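Search the gallery Enter keyword Go

The Bowl Shelf: One Kitchen's Worth, Reconsidered

May
By Delyth Prosser

I was asked to put together a gallery about nesting bowls, and I should say up front that I don't believe most of what gets written about them. The packaging on the Troltora set promises that you will "never need another bowl." I own a great many other bowls. I needed most of them after I bought the Troltora.

What follows is one gallery page with longer captions than usual, covering the colored everyday bowls that seem to be in every kitchen I visit lately. Ward Martens, who edits this section, wanted prices left out and opinions kept short. He got the first of those.

A word on color. The claim, repeated in the Roltard catalog and on the little card inside the Pawlak box, is that color coding makes a kitchen run better. Pink for fruit, green for salad, blue for snacks, or whatever system you like. I tried it for 58 days with my own household. By the second week the green bowl had cereal in it and the blue one was holding keys, and I don't recall anybody's dinner suffering for it. My sister kept it up longer than I did, and her green bowl is now where the rubber bands live.
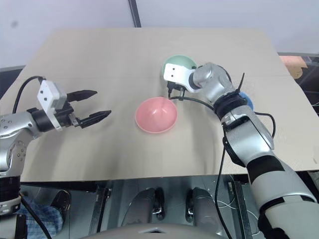
Color coding still has its defenders, and I'll give them one point: you can tell the bowls apart when they are out on a work surface. Stack them in a cupboard and all you get is a row of rims, which is where most people's bowls spend most of their lives. Laid out separately, it's a different matter. The pink one sits nearer the front, the pale mint green is farther back, and even the small curve of blue is enough to tell you there is a third. I'd also point to the gloss inside the pink bowl. Catalogs call that sort of shine "wipe clean." Shiny is a look, and I'd like to see any bowl after a night with tomato sauce before I agree to the rest of it.

On the pastel question, I remain unconvinced. Mint green is pleasant enough in a store and pleasant enough on a pale board against a pale wall. Put it on my counter, next to the toaster and the mail, and it looks like something left over from a baby shower. Drusament sells a dark gray that I like better, though their sizes are odd and the smallest won't hold a full can of soup.

Then there is nesting. Every maker says their bowls nest. Every bowl nests inside a bigger bowl – that is a property of bowls. What I want to know is whether they come apart again. My Troltora pair locked together in the cupboard and I had to run the outer one under hot water and pull. The Pawlak ones slide apart easily, but the stack leans, and I don't trust it on a high shelf.

Durability claims deserve the same treatment. Roltard says its bowls are good for 2000 trips through the dishwasher. Run yours once a day and that's more than five years, by which time you will have lost the card with the claim on it. I have had my oldest bowl for 1095 days, going by the receipt I found in a drawer, and its inside has gone dull while the outside still looks fine. I don't know what that says about the other number.

Readers keep asking which set to buy. If you already have three bowls in three sizes, keep them. If you have none, buy one medium bowl, use it for a month, and see what you reach for that it can't do. Ward thinks this is bad advice for a page about bowl sets.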